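How to Take an Oatmeal Bath for Dry Winter Skin

Clorketti Day Spa, Cisstead
Updated December 2019

An oatmeal bath is an easy home treatment for skin that feels tight and itchy once the heat is on. It costs very little and you can do it between facials or body treatments. These are the same directions we give our body wrap clients to take home.

Skip the bath and call your doctor if you have open sores, a rash you can't explain, or an allergy to oats. If you had waxing or a peel, wait 2 days first.

What you need

Plain oats, 2 cups. Quick oats, rolled oats, or steel-cut will all work. Do not use flavored packets, which have sugar and salt in them.
A blender or clean coffee grinder
A large pitcher that holds 2000 ml
A soft towel
A plain, unscented cream such as Kalov Body Cream, or whatever you already use
A rubber bath mat

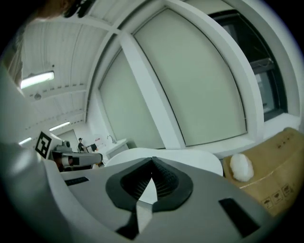 Grind the oats

Put the oats in the blender and run it on high until you have a fine, even powder. Stop and scrape down the sides once or twice. Steel-cut oats take the longest.

To test the powder, stir a spoonful into a glass of warm water. The water should turn milky. If the oats sink and the water stays clear, grind them again.

Any powder you don't use can go in a jar with a tight lid. Ours is usually gone by February.

Mix it in the pitcher first

Fill the pitcher with lukewarm water and stir in the powder a little at a time. If you dump dry powder straight into the tub it will clump on the bottom, and the clumps are hard to rinse out.

Run the bath

Lay the mat down before you add any oats. Oat water is slippery. Fill the tub with lukewarm water. For most adults that means a little below 40°C, and cooler is fine. Hot water will leave dry skin drier than it was.

Pour in the pitcher while the tap is still running and swish the water with your hand.
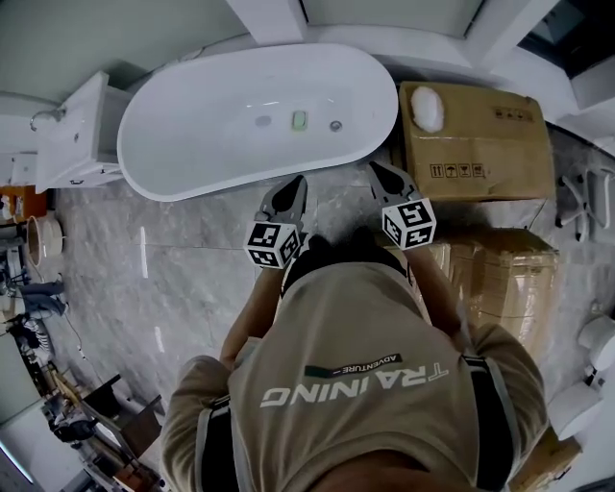

A white freestanding oval bathtub and a gray marble-tiled floor.

Soak

Stay in for ten to fifteen minutes. Don't use soap, bubble bath, or a scrub. Use a cup to pour the water over your shoulders and upper arms, and let the oats that settle rest on your skin. Keep the water out of your eyes.

Hold on to something solid when you get out.

Dry off and moisturize

Rinse with lukewarm water if your skin feels gritty. Pat dry with the towel and leave the skin slightly damp. Put on your cream within a few minutes, starting with the shins and elbows. Cotton pajamas are better than wool afterward.

Clean the tub

Drain the tub right away and rinse it with the shower head or a bucket. A mesh drain cover will catch the larger bits. Wipe the sides with a cloth before the oats dry.

How often

Twice a week is enough for most people. If your skin stings or gets redder after a bath, stop and ask your doctor before you try it again.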